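Microfiber towels have stopped absorbing, and one leaves lint on glass

Havmont Home Help > Laundry > Towels and cloths
Posted 06/03/2026 by rinsecycle_pat
Viewed 2,755 times

I bought a pack of blue microfiber towels in February for the kitchen and the car. They were great for the first few weeks. Now when I wipe up a spill they just push the water across the counter, and one of them leaves white fuzz on the windows. I wash them on warm with my regular bath towels, regular liquid detergent, and a capful of softener. Then they go in the dryer on high with everything else.

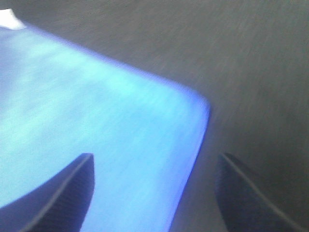 I have tried washing them twice in a row and it made no difference. We have hard water here in Trostham, if that matters. The washer is a front loader and I don't overfill it. I would like to know if they can be saved or if I should turn them into garage rags and buy new ones. Also, is it safe to use vinegar? I have read both yes and no. The tag fell off one of them, so I don't have the care instructions anymore.

3 replies

oldmillroad

It's the softener. Stop using it on these. Softener leaves a coating on the fibers and the water can't get in. Dryer sheets do the same thing, so skip those too. Your regular towels are the second problem, they shed cotton and the microfiber grabs it. That is your white fuzz.

What I do to strip them:

Fill a bucket or the laundry sink with warm water, not boiling. Put in a small squirt of plain dish soap and let the towels sit for 2 hours. Swish them around now and then. The water may turn cloudy.

Rinse until you don't see suds. This takes longer than you'd think.
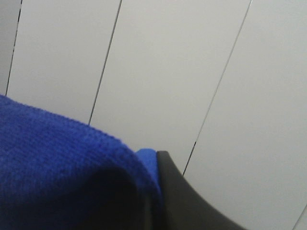
Then run them through the washer by themselves with no detergent at all, and hang them up. Test one by dripping a little water on the counter and laying the towel over it without pressing. If the water goes in, you're done. If it beads up, soak again.

I had a batch that needed three rounds. They had been washed with softener for most of a year, so yours should be easier. For the fuzz that is already stuck in there, a soft brush on the dry towel gets a lot of it out. A lint roller works too but you'll use up half the roll.

Vinegar is fine once in a while. I put half a cup in the rinse. I wouldn't do it every load because I've heard it's hard on the rubber parts in some washers. Never mix it with bleach, and don't use bleach on microfiber anyway.

tworackdryer

Just throw them out, they're cheap. I go through a pack every couple of months.

kb_in_trostham

Agree with the first reply on the softener. I'd add the heat. Microfiber is polyester and nylon for the most part, and high heat damages the fine ends of the fibers. Once that happens no amount of soaking brings them back. The towel feels scratchy or stiff and it catches on your skin differently than it used to. If yours still feel soft they are probably only coated, and you can save them.

I'm also in Trostham and the hard water does matter. Minerals build up in the cloth over time. I use less detergent than the cap says and an extra rinse. I was using Peixoto powder before and switched to a liquid with no scent and no softener in it, which dissolves better in our water.

This is how I run them now:

Shake them out over the trash first, so crumbs and bits of paper don't go into the wash. One forgotten tissue will cover the whole load.

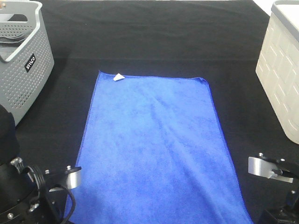
Wash only with other microfiber. Cold or warm, never hot.

Dry on low or no heat. They dry fast on a rack, so I don't bother with the dryer most of the time.

Keep the greasy ones apart. Anything I use on the car or the stove gets washed last and never goes back to the windows.

The last part helped me the most, more than the vinegar did. I used to toss all the cloths in one hamper with the bath towels and then sort them at the machine, and I always missed one or two. Now they have their own basket on the shelf over the washer. 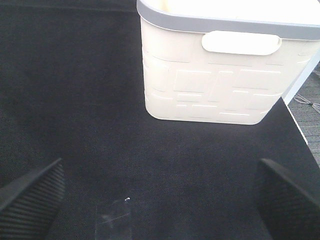

It doesn't need to be anything special, as long as it has some openings so damp cloths can air out a bit. If they sit wet in a closed bin they start to smell, and then you're soaking them again. I wouldn't leave damp ones in there for more than a day even so.

On the missing tag, go by the washing directions on one of the others from the same pack. They should all be the same material.

rinsecycle_pat

Thanks. They still feel soft, so I will try the dish soap soak this week and leave out the softener. I didn't know about the high heat. The scratchy one might be the one that lost its tag, I need to check.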